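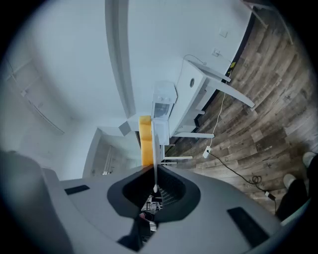

Cat litter dust, switching brands with an asthmatic in the house

Forum > Cats > Litter and Cleaning

kheywood80
Need to get off clay litter. My wife's chest is bad every time I scoop. Two cats, one covered box. Looking at Vadard wood pellets or the Clidovlow paper stuff. Anyone done the switch in March or so when windows are still shut? Budget is tight, 11 bucks a bag tops.

ornella_l
Vadard here, two years. Way less dust. Smells like a lumber yard for the first day then fine. Mix it in slow, a scoop at a time, or they'll go on the bath mat. Ask me how I know.

Ruairi C
Disagree on pellets. Mine hated the feel, both of them. Old girl quit going altogether and that was a vet bill, 109 dollars. Paper is softer. Doesnt clump tho, so you're dumping the whole box twice a week.

ornella_l
Did you mix it in or just swap?

Ruairi C
Swapped. Ok fair. Still think paper for older cats.

dbirkett
Take the lid off the box first, before you buy anything. Covered boxes trap the dust and then it all comes up in your face. Also you scoop, not your wife, and she stays out of the room a while after.

kheywood80
I do scoop. She's in the next room and still gets it. Lid off means litter all over the hall but will try it.

Sedge881
Could be the cats and not the litter. Dander. My brother blamed litter for ages, got tested, it was the cats. She been tested?

kheywood80
Not since we moved. She was ok with cats then.

dbirkett
Get her retested. Things change. But less dust won't hurt either way.

Ruairi C
Agree with that at least. And dont get the scented paper one, it's awful for anybody with lungs.

kheywood80
Ordered the small Vadard, will mix it half and half

ornella_l
Half is too much!! One scoop. Go slow.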